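Workshop Notebook, Textile Care Section
Entry: October, Saturday
Subject: Wash shrinkage of cotton jersey, second series

Work resumed at 7:40 a.m. The purpose of the second series is to establish whether the shrinkage recorded in the first series is attributable to the wash cycle or to the drying method. The two were not separated in September, and the results from that month should be read with that limitation in mind.

Material. All pieces were cut from the Dorum roll, single jersey, undyed. The roll was opened on arrival and left to rest unrolled overnight before cutting. Colleagues are reminded that pieces cut directly from a tight roll will relax during the first hour and will give a false reading for length. Sixteen pieces were cut, each marked with three pairs of stitched reference points along the length and three across the width. Ink marks were discontinued after the first series, in which several faded past reading.

Finished garments are to be treated separately from cut pieces. Side seams, neck ribbing and hems each restrain the fabric to a different degree, and a shirt will not shrink evenly from hem to shoulder. Garments must be laid flat and smoothed by hand from the center outward, without pulling, before any measurement is taken.

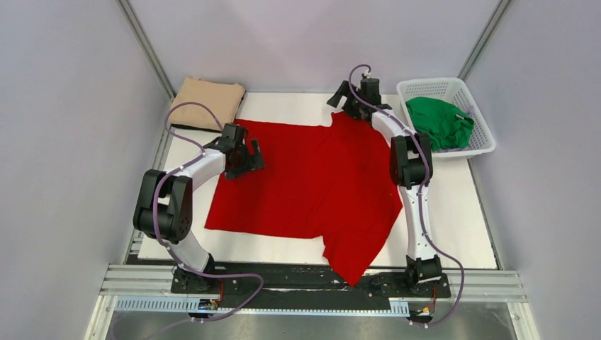

Measurement is to be made with the steel rule only. The cloth tape was compared against the rule this morning and found to read short by 2 mm over its full length. It has been withdrawn from the drawer and labeled.

Wash procedure. The Plastura machine was used throughout, warm setting, normal spin. Ballast was added to bring each load to 1,820 g dry weight. The detergent dose was unchanged from the first series. Load 1 was stopped and restarted owing to a door fault and is excluded from the results. Its four pieces have been set aside in the gray tray and should not be returned to stock.

Drying. Of the remaining 12 pieces, six were dried flat on mesh and six were tumbled. The flat pieces were left until they showed no further change in weight between two weighings. The tumbled pieces were removed at the end of the timed cycle and laid out at once. They were then left for 13 hours in the conditioning room together with the flat set.

Results, length direction, mean of six pieces:
Dried flat: 3.1 percent
Tumbled: 6.4 percent

Results, width direction, mean of six pieces:
Dried flat: 1.2 percent
Tumbled: 2.0 percent

The difference in length is larger than expected. One tumbled piece was visibly skewed, with the lower edge no longer square to the sides. It was measured along the stitched points in the usual way and retained in the mean. The skew was recorded on a separate sheet.

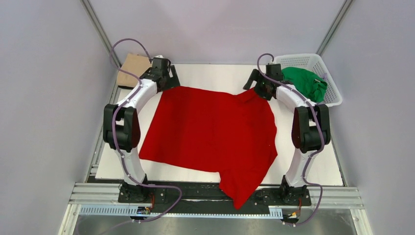

Red T-shirt laid flat on the white work table.

Remarks. The Magagula method calls for five wash cycles before a final figure is reported. Only one has been completed. The values given above are therefore provisional and are not to be quoted outside the section.

The conditioning room humidity log has a gap between 2 a.m. and 4 a.m. The recorder had run out of paper. A spare roll is now kept on the shelf beneath it.

Outstanding:
Second and third cycles, both sets.
Repeat of Load 1 with newly cut pieces.
Door catch on the Plastura machine to be reported.
Drirkum roll to be opened and rested before the next session.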